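Rumeo Brings Its Light Blue Baskets to the Parthorpe Sorting Room

PARTHORPE — The sorting room on Marikar Street reopens to the public this November with new white tables, longer hours and a basket for every household that signs up. Rumeo, the home storage company that runs the room, has doubled the table space and added an evening session for people who can't get away during the day.

The idea is simple, and we love how well it has caught on! You bring in the contents of one messy drawer or cupboard, spread everything out on a big clear table, and decide what goes back home with you. Whatever you keep goes into a basket. Whatever you don't can be left on the swap shelves by the door, where someone else will very likely be glad to have it.

Last season 506 households took part, and between them they filled 855 baskets. Kitchen drawers were the clear favorite, followed by craft supplies and the odds and ends that pile up near a front door (keys, batteries, tape, more tape).

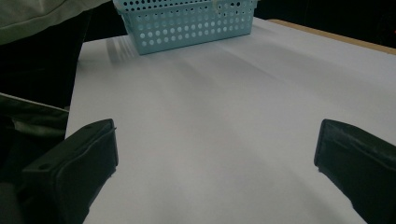

Baskets with holes in the sides have been part of the sessions from the start. Air gets through, crumbs and grit can be rinsed out under the tap, and you can get a fair idea of what's inside without tipping it all out again. Rumeo tried several colors before settling on a pale blue that people kept reaching for first. They're light enough to carry home on the bus, too, even with a full load of kitchen tools.

Each session lasts 60 minutes. That may sound short for a drawer that has been filling up for years, but most people are done with time to spare — and many go straight back to the sign-up sheet for another slot. Evening sessions begin at 7 p.m. and are open to adults and to children who come with one.

Bookings are handled through Predico, the online calendar already used for classes in the building. Sessions are free, and the first basket is included. Extra baskets can be bought at the desk.

Please leave glass jars, paint and anything with a blade at home. Boxes and bags for carrying things in are fine, and there is a cart at the entrance for heavier loads.

Sign-up is open now on the Predico page for the Parthorpe Sorting Room. Press visits can be arranged at the front desk during opening hours.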